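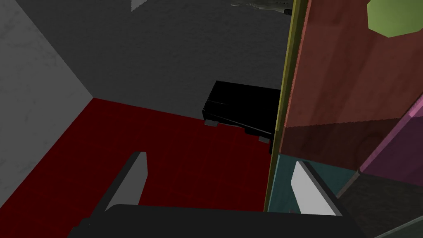 Classes > Pilates > Questions I get asked

Last updated: January 26, 2024

Hi! I teach mat and reformer Pilates at Zanetti Hall and, in the warmer months, out on the lawn at Tanguy Park. I get a lot of the same emails (which is fine, I like emails), so I've put my answers in one place. If yours isn't covered, write to me and I'll get back to you between classes.

I've never done Pilates. Which class should I come to?

Come to Slow Mat. I keep it small and I talk the whole way through, probably too much. We spend a good part of the first class lying on our backs figuring out how to breathe into the sides of the ribs, and people are usually surprised by how tired they are afterward! After three or four of those you'll have a feel for whether you want to try Mixed Level.

Please don't start with the reformer group. I know the machines look fun, and they are, but I ask everyone to do at least 3 mat classes with me first.

What's your training?

I did my mat certificate and then my full apparatus program through the Drellitz studio, and I've been teaching for 21 years now. Before that I danced, badly but with enthusiasm. I still take class myself twice a week, because I get sloppy when I don't.

Do you do private lessons?

Yes, at Zanetti Hall or at your place if you live on this side of the river. You need enough floor to lie down with your arms stretched overhead, and that's really it. I bring the small equipment. Duets (you and a friend, or you and your mom, I have several of those) cost a bit more than a single private, and you split it between you.

I have a bad back. Can I come?

Probably, but talk to me first, and talk to your doctor or physical therapist before that. I'm a movement teacher and I can't diagnose anything. If you've had surgery, or you have numbness or pain running down a leg, I'll ask for a note saying exercise is okay. For everyday stiffness, just tell me when you come in and I'll give you a different version of whatever we're doing.

What about pregnancy?

If you're already a regular, we can usually keep going with changes. If you're brand new to Pilates and pregnant, I'd rather see you privately a couple of times so I can pay proper attention. After the baby, wait until you've been cleared, and then come back to Slow Mat even if you used to be in the advanced group. I mean it!

What do I wear and bring?

Anything you can bend in without fussing over it. Skip zippers down the back (you'll be rolling on them) and bring grip socks for the reformer. Mats are provided, but lots of people like their own. Get a thicker one than you'd use for yoga. I use a Dutar and I've been happy with it, though they don't pay me to say so.

How do I book, and what if I have to cancel?

Book through the online schedule or email me. I need 12 hours' notice for group classes and a full day for privates, otherwise I have to charge you. Sick kids are an exception. So is ice on the hill.

Do my class passes expire?

They last 2 months from your first class. If you're traveling, tell me before you go and I'll pause the pass.

When do the outdoor classes start?

July, usually, once the lawn has dried out. It's mat work only and it's drop-in, so you don't need to book. Bring a towel to put under your mat, and bug spray.

Is there parking?

There's a lot behind Zanetti Hall, and it fills up fast in the evenings. After that it's street parking. Come in by the side door, shoes off, and if class has started just slip in at the back and I'll catch you up.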